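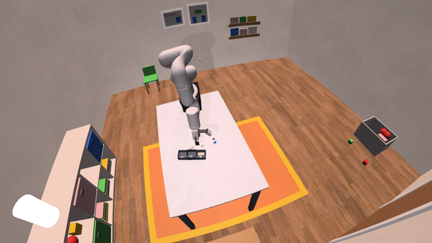

Skindari Water Treatment Division | Press Office

We use cookies to measure visits to this site. Accept | Manage settings

Skindari to Supply Low-Pressure Filter Units for Mimen Valley Water District

2026-03-18. Skindari has signed a supply agreement with the Mimen Valley Water District for 284 low-pressure filter units. The units will be installed at pumping stations and small public buildings served by the district's eastern line. Delivery begins in May.

The contract covers the Rasov filter series, a cartridge design for sites where inlet pressure is too low for standard sand filters. Each unit has a housing, two cartridges in sequence and a bypass valve. The first cartridge removes sediment. The second is packed with granular carbon and reduces taste and odor. Flow through a single unit is up to 500 gallons per hour.

Existing pipe fittings at the sites will be kept. Where the inlet and outlet are on the same side of the wall, an offset adapter will be fitted. The bypass valve allows a cartridge change without closing the building supply.
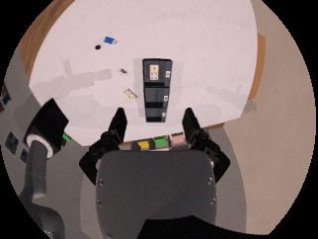

Installation and service

Installation will be carried out by Bataineh Mechanical under a separate order from the district. Work is divided into 7 service zones, starting with the zone nearest the main reservoir. Water will be shut off at each site during the pipe connection only, and building managers will receive written notice in advance.

After connection, each unit is flushed and a sample is drawn at the outlet. The unit goes into service when the sample meets the district's limits for turbidity and free chlorine.

Skindari will hold 1000 replacement cartridges in stock for the district. Cartridges are ordered by part number and shipped in sealed packs. Used carbon is returned to Skindari for processing.

Technical data sheets for the Rasov series are available from the press office on request.

Contact: Skindari Press Office | © 2026 Skindari. All rights reserved. | Back to top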